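Como fazer kimchi de couve-chinesa em casa

O kimchi não exige equipamento especial. Precisa de uma taça grande, um frasco de vidro com tampa e espaço no frigorífico. A receita que sigo é uma adaptação da que aprendi com Aliki Kalogeropoulos numa oficina de fermentação em Clidalcombe, com menos malagueta e mais gengibre.

Escolher a couve

Procure uma couve-chinesa pesada para o tamanho, com a base clara e firme e as folhas bem fechadas. Pontinhos pretos nos talos não são problema. Folhas moles ou com cheiro azedo são. As quantidades abaixo servem para uma couve de 1290 g. Depois de tirar as folhas de fora e aparar a base, a minha ficou com 1196 g. 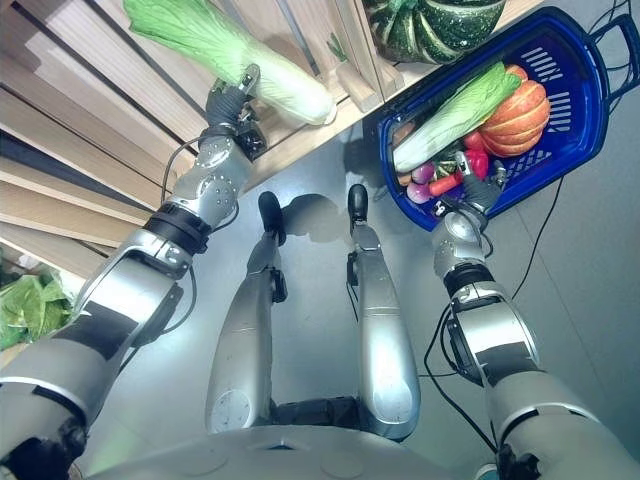 Ingredientes

1 couve-chinesa
60 g de sal marinho grosso, sem iodo
1 colher de sopa de farinha de arroz
150 ml de água
4 dentes de alho
1 pedaço de gengibre do tamanho de um polegar
3 colheres de sopa de malagueta coreana em flocos
2 colheres de sopa de molho de peixe
3 cebolinhos
1 cenoura pequena

Salgar

Corte a couve em quartos no sentido do comprimento e depois em pedaços de quatro centímetros. Ponha tudo na taça, junte o sal e esfregue com as mãos, insistindo nos talos, que demoram mais a amolecer do que as folhas. Deixe repousar duas horas e vire os pedaços a cada meia hora. O talo está pronto quando dobra sem partir. Passe três vezes por água fria e escorra num coador durante 30 minutos. Prove um pedaço - deve estar salgado mas agradável. Se estiver salgado demais, lave outra vez.

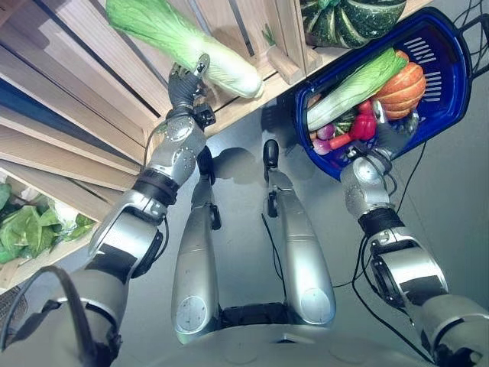 Enquanto a couve escorre, leve a farinha de arroz e a água ao lume brando e mexa até engrossar. Deixe arrefecer por completo. Triture o alho e o gengibre com o molho de peixe, misture com a papa de arroz e acrescente a malagueta. Para uma versão vegetariana, troque o molho de peixe por molho de soja e uma pitada de sal.

Misturar e encher o frasco

Calce luvas. Junte à couve a cenoura em tiras finas, os cebolinhos cortados e a pasta, e envolva bem. Encha um frasco de 1000 ml, calcando cada camada para tirar o ar, e deixe três centímetros livres no topo. O que sobrar cabe num frasco de 500 ml.

Outros legumes

O mesmo método funciona com nabo, rábano e folhas de mostarda. A abóbora também fermenta bem, cortada em fatias finas e salgada durante quase uma hora a mais. 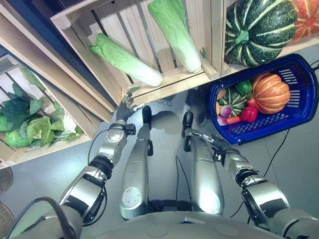 Couve-chinesa e abóbora em caixas de madeira.

Fermentar e guardar

Feche o frasco sem apertar, ponha-o sobre um prato e deixe à temperatura ambiente, longe do sol. Abra uma vez por dia e calque com uma colher limpa até o líquido cobrir os legumes. No verão bastam dois dias, no inverno pode precisar de cinco. Quando o sabor estiver ácido a seu gosto, passe para o frigorífico. Eu uso-o ao longo de dois meses, e o mais velho vai para sopas e arroz salteado.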